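Trilavgate towel-folding kit: questions we keep getting

Is it worth $1,448?
For a laundry room, I doubt it. Baumgart's brochure promises 140 towels an hour. I'd want to see that on towels pulled out of a heap.

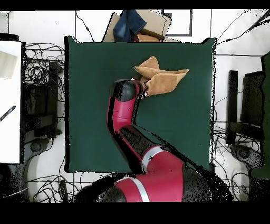 The price leaves out the table and the training visit, which adds $300. Ask for both in writing.

How long is the trial?
Thirty days, says the brochure. The contract Dörte Kramer was sent says 11. Go by the contract.

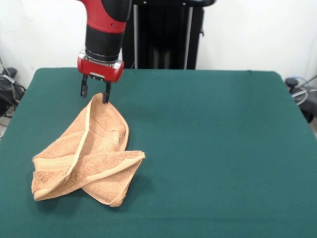
Who fixes it if it breaks?
Baumgart, by mail, and you pay shipping one way. There is no local repair shop.

Does it fold fitted sheets?
The sales page says "coming soon." It said so in January, too.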